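Leston sets equipment plan for rack unloading cell

Sunday, May 19, 2024

Leston has approved the equipment list for a second robot cell at its Nultcombe site, with orders due to be placed in June. The cell will handle plastic baskets and wire racks, two items the first cell was not originally specified for.

The plan covers one arm, two grippers and a spare set of fingers. Dionysis Petridis, who prepared the budget, put fingers on a separate line from the gripper body. They are treated as wear parts and will be reordered every 60 days during the first year.
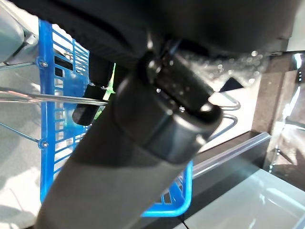 Wrist camera mounts are included in the base price from Fliltora, the supplier selected for the arm. Cabling is not. Leston has set aside 40 hours of technician time for routing and strain relief, and a further 45 hours for grip force tests on wire and slatted plastic.

Prado, which also bid, offered a shorter lead time but a heavier gripper. According to Achilleas Rallis, who reviewed both bids, the extra weight would have left too little payload margin at full reach.

Floor space of 335 square feet has been reserved next to the existing cell. The power supply there is adequate for the arm. Guarding will be quoted separately, and the service contract is still under review.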